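Tustitthorpe Car Share: your questions

Do I need to be a good driver?
You need to be a licensed one. We ask for three years on a full licence and no bans. Your parallel parking is between you and the kerb.

What cars have you got?
Two Ulora hatchbacks and the Verkness van, which has the turning circle of a cathedral. The van must be booked a day ahead. The hatchbacks can be booked up to 40 minutes before you set off.

How far can I go?
The first 200 miles of any booking are included. After that you pay by the mile, at the rate on your membership card.

Can I take the dog?
Yes, in the van, on a blanket. Hatchbacks no. We have had letters.

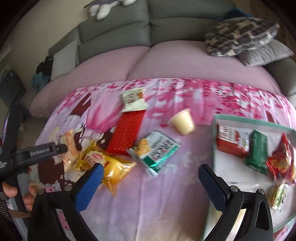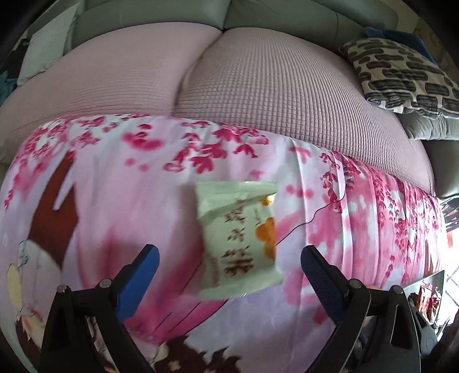

Fouad Khasawneh

Who pays for fuel?
We do. Use the card in the glovebox and put it back in the glovebox. Bring it home a quarter full or better, or you'll be charged for someone else's trip to the pumps.

What if I'm late back?
Ring 1078 from the handset in the car and we'll move the next booking if we can. If we can't, you pay for the next member's taxi, and they will not choose the cheap one.

I've scratched it. Now what?
Tell us before the next driver does. The excess is on page two of your agreement, the page everyone signs without reading.

Is the bay on Tsolakis Road still closed?
Until June, according to the council. It said the same last year. Use the station bays for now.

How do I leave?
Write to Hrefna Hafþórsson at the office with a month's notice. Your deposit comes back once any parking fines have finished arriving.

Answers last checked 21st January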